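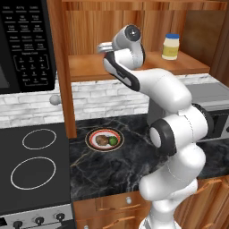 Robotic arm beside a wooden shelf (computer rendering)

Field participants wanted: Mazza farmstead survey, second season

Nekus is looking for 13 people to help survey and test-dig the old Mazza farmstead outside Cernden this February. Some places are paid and some are not, so please read to the end before you write to us.

You may have heard that the site is the "lost tavern" where the first Cernden town meeting was held. It's on the sign by the highway and it's in the school booklet. We have been through the county deed books, two boxes of family letters and every tax list we could get our hands on, and we haven't found one line that puts a tavern on this land. What we do have is a cellar hole, a well that was filled in at some point, and a scatter of broken dishes turned up by plowing. Last season we dug 200 small test holes and got nails, window glass, pipe stems and a great many rocks. Somebody lived there. Beyond that we would like to see evidence.

If you want to come and prove the tavern story, you are welcome, but you'll fill out the same forms as everyone else and your finds will be logged the same way.

What the work is

Most of it is walking in straight lines, digging holes to a set depth, pushing dirt through a screen and writing on bags. We start at 7:30 a.m. and stop when the light goes. The ground will be cold and may be frozen on top. On bad days we wash and sort indoors at the Fivosa building, where there is heat in one of the two rooms.

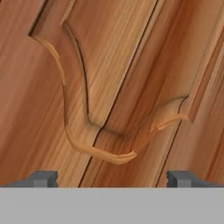
We're also going to try again to match the farmstead to the 1794 boundary description, which starts at "a marked oak" and runs to "the corner of the widow's fence." Two earlier surveyors claimed to have found that oak. They found different oaks. Anyone with real experience in old land records should say so when applying – we need you more than we need another shovel.

Who should apply

For the 4 paid crew places you need a finished field school or one full season on a dig, and a reference we can call. Pay is $700 a week, before taxes, with no housing. The other nine places are unpaid and open to adults with no experience. You must be able to kneel, lift a full bucket and spend a day outside without a phone signal.

Metal detectors stay home. So do dowsing rods, and yes, we were asked last year.

We can't promise you'll find anything. Programs that do promise it usually charge a fee, and I would be careful with those. Ours has no fee.

How to apply

Send one page to Jiahui Dai, field director, at the Nekus office in Cernden. Tell us what you've done, which weeks you can work and whether you have a car. Skip the paragraph about your lifelong passion for history.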